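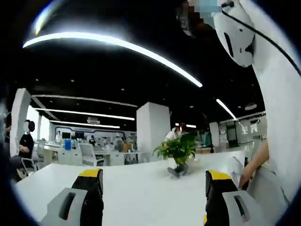

Stöcker Stamp Auctions to Offer the Tandutberg Collection of Local Posts and Early Covers in November

3 min read

Tuesday, October 23, 2018. Stöcker Stamp Auctions is delighted to announce that the Tandutberg Collection, one of the most affectionately assembled groups of local post stamps and early covers we have had the pleasure of handling, will be sold at public auction in our own saleroom this November. The collection has been divided into 500 lots, with something in it for the seasoned specialist and (we are happy to say) quite a lot for the collector who is just starting out.

Anyone who has followed local posts over the years will know how seldom a collection of this kind comes to market with its old album pages still intact. The Tandutberg pages are written up by hand in blue ink, with small notes on paper, perforation and where each piece was bought, and we have kept them together with the stamps wherever we could. Buyers who care about where a stamp has been will find a good deal of pleasant reading in them.

The star of the sale is a folded letter sheet carrying a horizontal pair of the Ratov local issue in dull green, canceled with a neat boxed handstamp and showing four clear margins. There is a light file fold well away from the stamps and a little toning at the left, both of which are noted in the catalog. It carries an opening bid of $3000, and we expect it to find friends in the room as well as on the phone.

Close behind it comes the Sumorow section, which runs to a full afternoon of bidding all by itself. It takes in unused singles with part original gum, used blocks, a lovely run of plate varieties and a part sheet with selvage on two sides. The part sheet has been hinged in the margin only and opens at $3660. We have also put together a number of box lots and stock books from the remainder of the collection, most of them with no reserve at all, and we do encourage you to come and look through them in person, for there is no catalog description in the world that can do justice to a good box lot.

The printed catalog will be mailed to everyone on our list well before the sale, and the first 200 new subscribers will receive theirs free of charge. Lots may be viewed by appointment at our offices during the week before the auction, and we will gladly send extra scans of any single item on request. Bids are welcome in person, by phone, by mail or through our website. Expertizing extensions must be requested before the sale begins.

We look forward to seeing a great many old friends, and to meeting some new ones. Coffee will be on from the moment the doors open.

Contact: Stöcker Stamp Auctions, Press Desk | © 2018 Stöcker Stamp Auctions. All rights reserved. | Back to top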